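How a Book Gets to the Bookstore

A book takes a long trip before you see it on a shelf. Many people work on it along the way.

First, a writer finishes the story. Then an editor reads it and marks the parts that need fixing. The writer may change the same chapter many times.

Next, the publisher sends the book to a printer. The printer puts many pages on one big sheet of paper. The sheets are folded, trimmed and glued or sewn into a cover.

The boxes of books go to a warehouse. Ferncombe is a small publisher of children's books. Its first printing of "The Boutros Lighthouse" was 3,664 copies, packed 20 to a box. 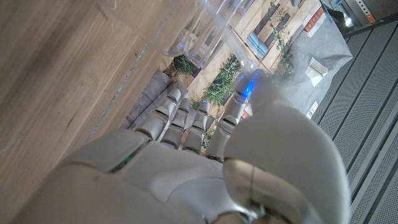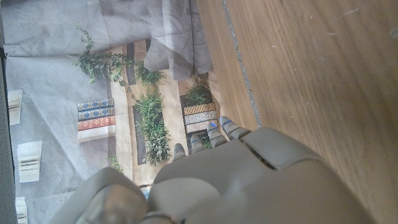

Who picks the books?

A bookstore can't hold every book, so someone has to choose. That person is called a buyer. Rowena Baluyot is the buyer at Trivuvum, a children's bookstore. She starts in June to choose the books her store will sell in winter. For most new books she orders two copies. If she thinks a lot of children will want one, she orders 12.

What if a book doesn't sell?

Often the store can send it back to the publisher. The publisher may sell it to another store or lower the price. Some books that come back are recycled into new paper.

Words to know

Editor: a person who helps a writer make a book better.
Publisher: a company that makes books and sells them to stores.
Warehouse: a large building where goods are kept.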